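About Duvus

Duvus makes a hand-held gripper and the software that goes with it. Customers use the gripper to record manual work in homes, shops and light industry, and use the recordings to train robot arms fitted with the same fingers. We sell the hardware as a kit, run a recording service for customers who do not want to staff their own, and maintain the file format that connects the two.

The company was started by Povilas Sepp and Ona Pärn, who had both worked on packaging lines before they worked on robots. Their first product was a wrist mount for a welding arm. It sold poorly and is no longer supported. The gripper began as a test fixture for that mount and became the main product when two customers asked to buy the fixture and leave the mount out.

What we make

The current kit is the Grirholm. It contains one gripper, two sets of finger pads, a camera bracket, a charging dock, a calibration board and a hard case. Without the camera it weighs 864 grams. The fingers are parallel and are driven by a trigger through a four-bar linkage, so the pads stay facing each other through the full stroke. All linkage pivots use standard machine screws and can be re-tightened with the driver supplied in the case.

Pads are a wear part. We rate a set for 225 hours of recording on fabric and less on cardboard, which is abrasive. Pads slide off the finger without tools. Spare sets ship from stock.

The arm-side version, Vītola, uses the same fingers, pads and linkage geometry with a motor in place of the trigger. Flange adapters are available for the common small arms. If an adapter is not listed, send us the flange drawing and we will tell you whether one can be made.

How recording works

An operator holds the gripper and does the task by hand. The camera on the bracket records the fingers and whatever is in front of them. Position is recovered from the video and the motion sensor in the handle, and finger opening is read from an encoder at the trigger. The software aligns the three streams, checks them for gaps and writes one file per attempt. Attempts with tracking loss are flagged and kept in a separate folder, so that customers can apply their own limits.

Setup takes one calibration pass at the start of each session and another after any pad change. No markers or fixed cameras are needed in the room.

The recording service

The service is run by Wian Ngcobo from our office in Wovthorpe. Operators are trained there and then work in ordinary homes and workplaces under a written agreement with the occupant. To date the service has delivered 3,859 hours of accepted recordings from 212 sites. Customers specify the task, the number of sites and the acceptance rules. We return the files, the session log and the list of rejected attempts.
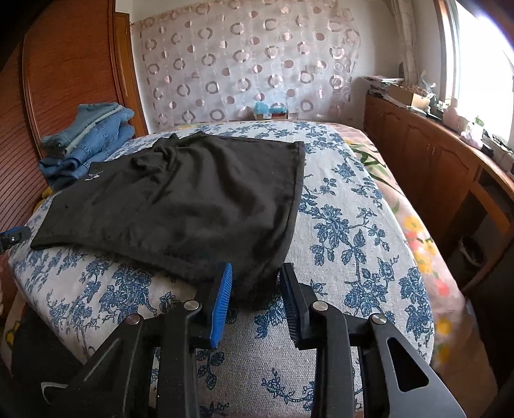 Garment handling is the largest category of work we record, and it is the one where site variety matters most. A policy trained on one table under one lamp tends to fail on a soft surface or a patterned background. For this reason we record laundry tasks on beds as well as on tables, and we leave the bedding as the household has it. A black T-shirt on a white bedspread with dark blue flowers gives strong contrast at the outer edge and very little within the garment, where wrinkles and folded layers are hard to separate. The blue pad on the left finger and the black pad on the right also let reviewers tell the two sides apart during playback. Daylight from a window is acceptable as long as exposure is locked before the first attempt.

Other categories now offered are dish loading, shelf stocking, cable routing and parcel sorting. Liquids and powered tools are excluded.

Data and privacy

Recordings are stored on our own servers and deleted 90 days after the customer confirms receipt, unless the contract says otherwise. Faces and documents are blurred before delivery. Occupants can withdraw a session at any time before it is delivered.

People

Povilas Sepp is responsible for mechanical design. Ona Pärn runs the company and handles contracts. Jörg Wegener maintains the tracking software and the file format. Wian Ngcobo manages the recording service and operator training. Siiri Hunt handles support, spare parts and repairs.

Orders and support

Kits are built in batches, and the next batch ships in December. Repairs are done in Wovthorpe. Before sending a gripper back, run the self-test from the dock and include the result file with the return form. For recording quotes, send the task description, the arm model and the number of hours required.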